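Print | E-mail
Home Issues Authors Search
Filed under: Robotics, Fault Reports

4.2 Dropped packets

Of 327 bagging trials on the Brindonero cell, 23 ended with a packet released short of the bag. Cantero traced nine of these to a loose wrist connector.

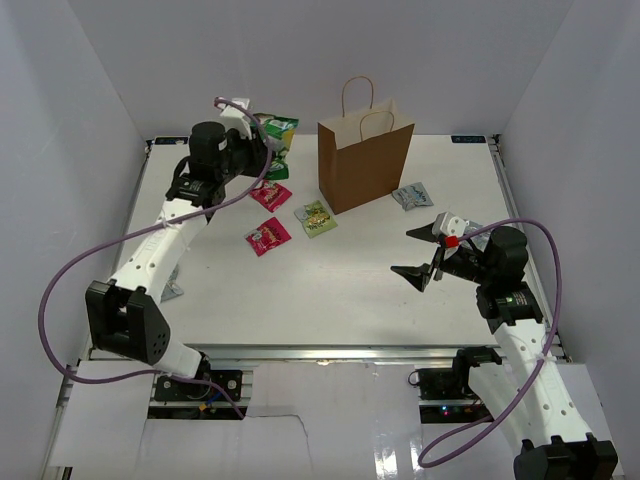
Figure 2. Bagging task, left arm holding a packet.

Connector faults showed up as a brief loss of finger torque. The cable runs from the camera mount down the white link in a wide arc past the elbow, held with zip ties. We added a second tie at the wrist and repeated the trials.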